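Subject: Re: [floter-neighbors] Rain barrels and the December shutoff

On September 2021, a list member wrote:
> We picked up one of the 40 gallon Lindemann barrels at the
> spring sale and I love it, but I have no idea what to do with
> it once it gets cold. Do I leave it hooked up? Last year's
> cracked right along the bottom.

Oh, I feel for you, I lost one the very same way our first winter on the hill, and I'd only had it 14 weeks! We have two now, one by the porch and one behind the shed, and between them they carry the tomatoes through most dry spells (the beans get whatever is left, poor things).

I like to be done well before December. Open the spigot on a mild afternoon, let it run out into the flower beds, and then tip the barrel to get the last of it - there is always more in the bottom than you'd think.

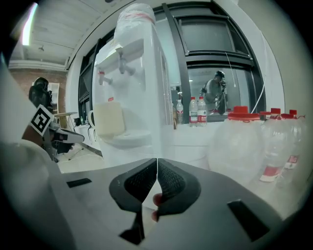
Can a barrel stay outside all winter? It can if it's empty and upside down, with the spigot left open.

Don't forget the downspout, either. I put the old elbow back on with two screws and keep the diverter in a bucket in the basement. The Tornix ones have a little rubber ring that goes missing every single year, so tape it to something.

I have 6 feet of spare hose too, if anyone on the lower end of the street could use it. Just write me off list.

Warmly,
your neighbor at the top of the hill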